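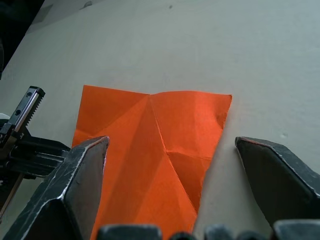
Seit April liegt bei mir ein Falzbein von Pollirard auf dem Tisch, das Modell Donico, und ich muss jetzt endlich mal darüber schreiben, weil ich es praktisch jeden Tag in der Hand habe. Ich falte seit Jahren, erst Grußkarten, dann Hefte, inzwischen alles, was sich aus einem Bogen machen lässt, und habe bis dahin immer mit dem Daumennagel gearbeitet (oder mit einem alten Lineal, wenn es ordentlich werden sollte). Das geht schon, nur sieht man es. Eine lange Mittelfalte wie die auf dem orangen Blatt, an der sich ein dünner Lichtstreifen entlangzieht, ist genau die Stelle, an der ich früher geschlampt habe: am Anfang scharf, in der Mitte weich, am Ende zwei Millimeter daneben. Mit dem Donico passiert mir das kaum noch!

Zum Werkzeug selbst. Es ist flach, an einem Ende spitz und am anderen rund, und es wiegt fast nichts. Die Kanten sind ab Werk schon gebrochen, ich musste also nichts nachschleifen. Wer schon mal ein billiges Falzbein mit Gussgrat über teures Papier gezogen hat, weiß, wie viel das wert ist. Meines hat keinen einzigen Kratzer hinterlassen, auch auf dunklem Karton nicht, und dort sieht man sonst jede Spur.

Die Spitze benutze ich zum Vorritzen. Lineal anlegen, mit wenig Druck einmal durchziehen, dann falten, dann mit der breiten Seite drüber. Bei 80-Gramm-Papier spare ich mir das Ritzen, da reicht das Ausstreichen. Bei Karton lohnt es sich immer. Und bitte ein Blatt Schmierpapier dazwischenlegen, wenn man glänzendes Papier bearbeitet, sonst wird die Falz speckig. Das gilt für jedes Falzbein, das von Pollirard ist da besser als die meisten, aber zaubern kann es auch nicht.

Den eigentlichen Test habe ich mit einer größeren Sache gemacht. Für das Sommerfest im Laden von Lâm Hoàng, der Papeterie Doãn, brauchten wir gefaltete Programmhefte, und zwar 263 Stück, dazu noch 158 Umschläge. Andor Kun hat geschnitten, ich habe gefaltet, zwei lange Abende am Küchentisch, mit viel Tee und einer Schallplatte, die irgendwann keiner mehr umgedreht hat. Früher hatte ich nach so einer Aktion einen Daumen, mit dem ich keine Flasche mehr aufbekam. Diesmal: nichts, ein bisschen müde Schultern, das war alles. Andor wollte am zweiten Abend unbedingt tauschen und hat das Ding dann nicht mehr hergegeben — ich habe die letzten Umschläge mit meinem alten Lineal gemacht und vor mich hin geschimpft.

Was mir auch gefällt, ist die Länge. Ich kann das Falzbein mit der ganzen Hand führen und den Zeigefinger oben auflegen, dadurch bleibt der Druck über die ganze Strecke gleich. Für kleine Sachen, also Ecken, die man nach innen drückt, oder die schmalen Umschläge bei Schachteln, fasse ich es weiter vorne an wie einen Stift. Da kommt die Länge dann allerdings ein wenig in die Quere, weil das hintere Ende gegen den Handballen stößt. Nach einer Weile hatte ich mich daran gewöhnt. Kleine Hände werden das stärker merken als ich.

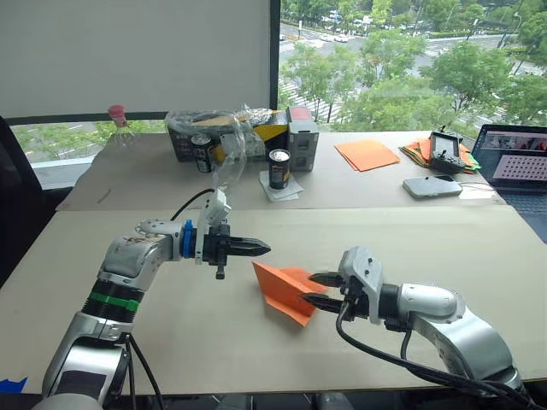 Zum Vergleich habe ich mir noch das Idara ausgeliehen, das ja überall empfohlen wird. Es ist kürzer, dicker und liegt satter in der Hand, und bei dickem Karton ist es vielleicht sogar eine Spur angenehmer, man kann sich richtig drauflegen. Bei dünnem Papier finde ich es dagegen zu plump. Ich sehe die Kante nicht, an der ich entlangfahre, und bei Papierfliegern, wo links und rechts wirklich gleich sein müssen, will ich die Kante sehen. Mein Neffe ist da übrigens ein strenger Prüfer. Er legt die Flügel aufeinander, hält sie gegen die Lampe und gibt sie mir kommentarlos zurück, wenn etwas übersteht. Die vom Donico hat er fast alle genommen!

Ein paar Dinge stören mich. Die Hülle, die dabei ist, taugt nicht viel, der Knopf geht ständig auf und das Falzbein rutscht in die Tasche zu den Krümeln. Ich habe mir aus einem Rest Filz eine neue genäht. Außerdem ist die Oberfläche so glatt, dass ich mit Handcreme an den Fingern sofort abrutsche. Und das eingeprägte Logo sitzt ausgerechnet da, wo mein Zeigefinger liegt. Man spürt es, es tut nicht weh, aber ein Zentimeter weiter hinten wäre schöner gewesen.

Gepflegt habe ich es bisher so gut wie gar nicht. Klebstoffreste gehen mit lauwarmem Wasser und einem Tropfen Spülmittel weg, trockenreiben, fertig. In die Spülmaschine würde ich es nicht legen, steht auch so im Beipackzettel. Die Spitze ist nach der ganzen Falterei noch so fein wie am Anfang, jedenfalls sehe ich mit der Lupe keinen Unterschied.

Braucht man das, wenn man zweimal im Jahr eine Karte faltet? Nein, da tut es der Löffelstiel. Wer aber regelmäßig Hefte, Schachteln oder Flieger macht und sich über weiche Falten ärgert, dem würde ich es sofort in die Hand drücken. Ich habe mir inzwischen ein zweites bestellt, für die Schublade im Arbeitszimmer, und Andor bekommt eins zum Geburtstag. Falls er hier mitliest: Tu bitte überrascht.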